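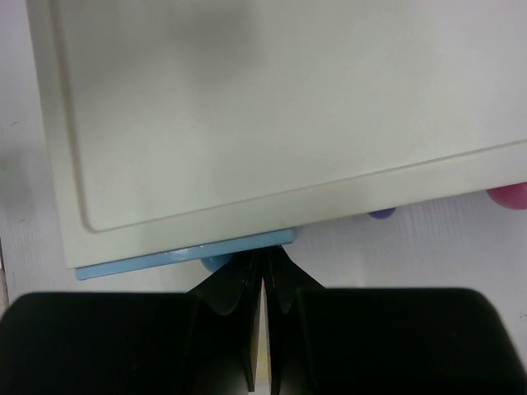
wrist cam, left arm. tips right up at the front rim

ok thread bc people keep asking why the cell was down Friday. short version: grip force fault. long version is dumber

both arms are supposed to squeeze the box from either side and lift together. left says it has contact, right says it has contact, lift starts. fine for 27 cycles

cycle 28 the left arm dropped its force reading to zero and kept going anyway. no stop. nothing in the log but a "stale value" warning that we had set to IGNORE back in March. yes we. mostly me

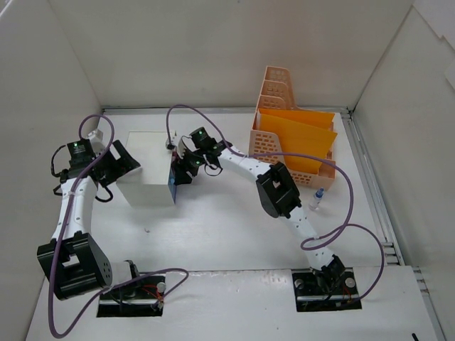
so now right is pushing with nothing pushing back and the Rukix controller thinks thats just a light box. it shoved for 190 ms before the joint limit tripped. Maricel hit the e-stop right after, good reflexes

no one hurt, hands were outside. but Anathi had reached in to square up a box maybe a minute earlier so I'm not gonna call it nothing

cause: connector on the left wrist, half seated. wiggle it and the signal goes away. 39 bad packets in the log once I bothered to look

fixes so far: stale value = hard stop on BOTH arms. connector reseated + strain relief. no reaching in unless drives are off, I dont care how quick it is

still open: why the joint limit was set that loose. asked Dindo, he thinks it came over with the old Brenport config. checkign tonight

if you run the same controller go look at your ignore list. pls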